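Ondum gravity water filter: slow flow after changing the elements
Support thread, status: solved
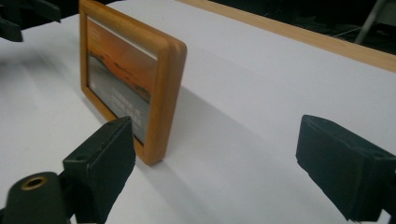
Aisling Conneely replied that a slow drip after a change of elements is nearly always trapped air, and asked whether I'd primed both of them before screwing them into the top chamber. I had done one properly and given the other a bit of a lick and a promise, so I went back to the start and wrote everything down as I went, in case it helps the next person.

The filter is the larger Ondum, the one with two elements and the tap at the bottom, and we use it for a whole week's camping at a stretch. The old elements had been grand for two summers. With the new pair in, a full top chamber was taking 11 hours to go through, and you can imagine how popular that made me at breakfast!

First try: took both elements out, scrubbed them lightly under cold water with the green pad and primed them from the kitchen tap until beads came through the sides. Put it all back together. Better, but still 4 hours for a full chamber.

Second try: Philomena Dunne suggested checking the wing nuts, as overtightening can pinch the washer into the stem. Mine were very tight indeed (I have a heavy hand, my mother always said so). Backed them off to finger tight. No leak, no change in speed either.

Third try: Aisling came back and asked me to run the food dye test with one element at a time and the other hole plugged. The left one ran clear and at a good steady rate. The right one hardly ran at all — a few drops and then nothing. I soaked it overnight in a basin, fully under, with a saucer on top to hold it down, and primed it again at 7 in the morning.

That did it. Both are running now, and a full chamber goes through in almost 50 minutes, quicker than I remember the old ones ever being.

Aisling adds that the elements are rated for 2000 litres each and that I should write the month on the base in pencil, so I've put October on both.

Thank you both for your patience with me. I still have a spare washer left over and no notion where it came from, but there isn't a drop under the filter, so I'm leaving well alone.

Ticket closed by Aisling Conneely. Reply to this thread to reopen it.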